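Off-road bikes on the shared path behind the estate: who do I report them to?

Posted in Roads, Paths and Neighbours
887 views

Hina Siddiqui

Hello all! First post on here, and I'm so pleased I found this place. We moved to Orelach in September and I love it, especially the old railway path, which I walk every morning with the pushchair. The trouble is the off-road bikes. Between teatime and dark there are sometimes 2 of them, sometimes a whole pack, up and down between the Lulon bridge and the allotments with no lights and no number plates. One went past close enough that I felt the wind off it.

I rang the council, who said it was a police matter. I rang the police and was told to fill in a form, and the form wants a registration number, which is exactly what these bikes haven't got. Is there any point in sending it? And does it help if several of us report the same evening, or does that just clog things up?

Thanks so much in advance, any tips at all are welcome!

Riku Imai

Welcome to Orelach! Yes, send it, and do keep sending them! I've lived by the Lulon bridge for 16 years and we had the same thing on the lane behind Naqvi Motors, and it did get sorted in the end, so please don't lose heart.

Leave the registration box blank or put "none displayed". The form went through fine for me both ways. What they really wanted was the time, the exact spot and which way the bikes went afterwards. I kept a notebook by the kitchen window and wrote down every evening for 6 weeks (my family thought I'd gone mad, but I got quite into it). Put in anything that stands out, like a coloured mudguard, a helmet with stickers, or an odd-sounding exhaust.

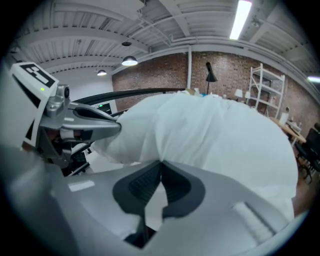

Several people reporting the same evening is brilliant, by the way. Each report gets its own reference, and when our neighbourhood officer came to the residents' meeting she had them all printed out along with a map. They could see the bikes were coming out by the garages at the same time most evenings, so that's when they sent someone. Two bikes were taken away and it's been so much quieter!

Please don't step out in front of them or try to follow them home. If somebody is in danger there and then, ring 999. Otherwise it's 101 or the form.

Oh, and ask the council about the barrier at the allotment end. Bikes are for the police but gates and barriers on the path are the council's job, so use those words when you ring and you should get through to the right team. Check that your pushchair will fit through whatever they suggest!

orkero_lad

we had this in Orkero. they put a barrier in and the bikes went round it through the hedge. worth reporting though

Hina Siddiqui

Riku, this is wonderful, thank you! I've sent the form for last night with "none displayed" and I've bought a notebook. My neighbour across the way is going to do hers too. Will ring about the barrier in the morning, and I'll mention the hedge!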